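**Do you need the expensive strings?**

Every few months somebody in the section asks me whether they should switch to the new premium cello set from Steteo, and every few months I say the same thing: play what you have until it sounds bad. This time I was asked by three people in one week, so I borrowed a set and put it on my second cello for the spring.

The claims first. Steteo says its A string "opens up" after a day and holds its color for 600 hours of playing. I don't know how anyone would check that. Hours in a dry practice room in December and hours in a damp church hall are very different hours, and the leaflet doesn't say which kind they had in mind. I wrote to ask and got back a link to the same leaflet.
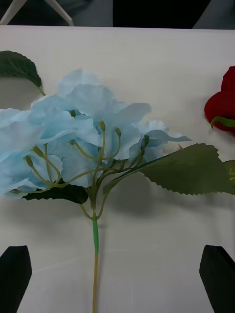
*Light-blue artificial hydrangea.*

What I heard was a brighter A and a D that spoke faster near the frog. The G and C were fine. I'd have been happy with them at half the price. Rima Nassar, who sits behind me and has better ears than I do, played both cellos for me in the hall while I stood at the back with my eyes shut. I picked the new strings correctly four times and wrongly three times, and one of the times I was right I was guessing. She then admitted she had been bowing harder on my old instrument to be fair to it, so make of that what you like.

There is also the matter of fresh strings against tired ones. Most of the glowing reports I get come from players who took off a set they'd had on for two seasons. Of course the new ones sounded better! A plain mid-priced set would have too. If you want to run a proper test, put on a new set of what you already use, live with it for a month, and then try the other thing.

Bayu Sopacua disagrees with me and asked me to say so. He teaches 200 minutes a day on his, and he finds the lower tension easier on his left hand. I believe him about the hand - comfort is a good reason to change strings, and a much better one than "color." He also says his students noticed the sound right away. I've met his students. They'd notice whatever he told them to.

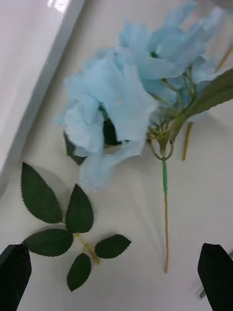
Finbarr Duggan

A few practical notes for anyone still tempted. Change one string at a time and keep the others up to pitch, or you may find your soundpost rolling around on the inside. Rub a little pencil lead in the nut grooves. Check that the bridge hasn't been pulled forward once you've tuned up, and check it again the next morning. Keep the old A in your case as a spare, assuming the winding is still sound.

And if your cello is dull on every string, have someone look at the setup before you buy anything. Mine had an open seam on the lower bout for most of last year. I blamed the strings, then the rosin, then the endpin, and went through two cakes of Pistetti dark before Sobia Rind tapped around the edge with a knuckle and heard it buzz. Gluing it cost me less than a single C string.

The borrowed set goes back next week. My old ones are on again, and I have left the bright new A on the second cello for now, which I'm paying for.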